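# How to test whether a two-arm robot can do your dishes

*Nathalie Visser, November 30, 2020*

People ask me whether a machine can do kitchen chores yet. The short answer is that it can do parts of them, on a good day, with someone close by. A longer answer depends on the kitchen, and you can get it yourself with an afternoon of testing. This page explains how I run that test. It works for any robot with two arms and simple grippers, whether you bought it, built it or have it on loan.

You need:

- the robot and someone who can stop it
- a kitchen that people cook in
- a notebook
- a timer
- a few hours

## 1. Split the chore into small jobs

"Wash the dishes" is too big to score. When a robot fails at it, you learn nothing. Break it down until each job has a clear start and a clear end. My list for a sink looks like this:

1. Pick up a spoon from the counter.
2. Lift a bowl out of the plate it sits in.
3. Put the bowl in the sink.
4. Pick up the sponge.
5. Wipe the inside of the bowl.
6. Turn on the water.
7. Rinse the bowl.
8. Set the bowl in the rack.
9. Turn off the water.
10. Wipe the counter with a cloth.

The full list I use has 18 jobs, including scraping food and carrying waste to the bin. Start with the short one.

## 2. Leave the kitchen as it is

This is where most home tests go wrong. It's tempting to clear the counter, put down one plastic cup in a bright color and call it a kitchen. Leave things where the cook left them.
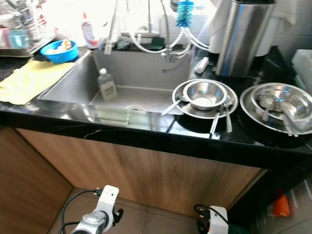
Steel is the hard case. Shiny bowls and plates reflect the room, and a depth camera can read a reflection as a hole or as nothing at all. A black polished counter makes it worse. If your dishes are steel, test with steel. I have seen the Cillar arm pick up ceramic mugs all morning and then close its fingers on air next to a steel bowl.

Nested dishes are the second hard case. A bowl sitting in a plate gives the gripper only the rim to hold, and if it grabs too low the plate comes along. Flat cutlery is the third. A spoon lying on a counter leaves almost no room for a finger to get under it. If a handle reaches past the edge of a plate, start there, then try one lying flat.

Write down what is on the counter before the first run. You will want to put it back for the second.

## 3. Set the rules before you start

Pick them now, or you'll be generous later. Mine are:

- Three tries per job.
- A try ends after 200 seconds.
- If a person touches the object or the robot, the try counts as helped.
- If anything falls, the try has failed, even if nothing breaks.

Write one of three words next to each try: done, helped, failed. Don't add "nearly". I used to, and after a month my notes were full of it and I couldn't compare one day with another.

Note also who is driving. Some machines work on their own, some copy a person's hand movements, and some do a bit of both. A job done by remote control tells you the hands are good enough. It says nothing yet about whether the software is. Keep the two on separate pages.

## 4. Do the dry jobs first

Run every job that needs no water before you open the tap. Most arms aren't sealed, and one splash on a wrist joint can end your day. Check the maker's manual for what yours can take. If it doesn't say, stay dry and have the robot go through the washing motion with an empty sink.

Cloths and sponges belong in this part. A dry cloth is easy to pinch and hard to place. Score the picking up and the wiping as two jobs, because the results will differ a lot.

## 5. Check the floor and the reach

Once the counter jobs are done, move the base back and look low. A chore doesn't stay at the sink. Food scraps go to the bin, things get dropped, and the robot has to turn without rolling over a mat or hitting a cabinet.

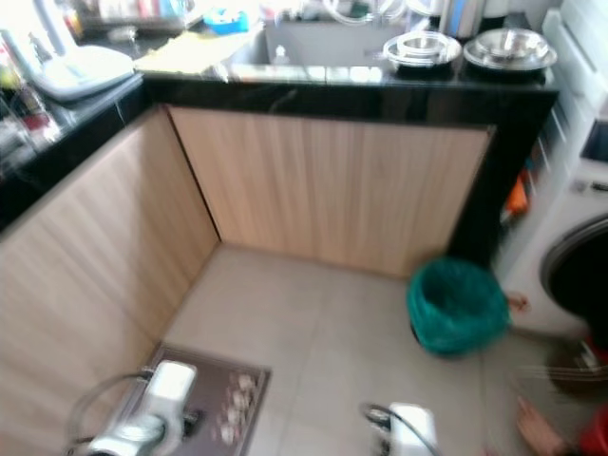 Go through these one at a time:

- Can the arms reach the floor? Many can't, or can only do it with the base parked in one exact spot.
- Can it drop something into a lined bin without catching the bag?
- Does a wheel pull at the edge of a mat?
- Is there room to turn in a corner with the arms folded? Measure it. The Sernow base I tested needed 27 inches more than its sheet led me to expect.
- Does it stop when a person reaches in? Test this at the slowest speed, with a foam tube in place of a hand, and with the stop button held by someone else.

Do the last one before you let anybody work beside it.

## 6. Read your notes

Add up only the "done" tries. Then look at which jobs are next to each other. If the robot can lift a bowl and can rinse a bowl, but can't get a grip that works for both, you have two party tricks and no clean bowl.

In my own tests, carrying and placing usually score well. Cutlery, nested steel and anything with a wet sponge score badly. Speed is the other problem. A full sink takes me a few minutes, and the best run I've logged, with the Pan controller on the Mornau arms, took roughly a whole lunch break.

Run the same list again in April, or after any big software update, with the same dishes in the same places. Keep the old pages. The second set of numbers is the one worth reading.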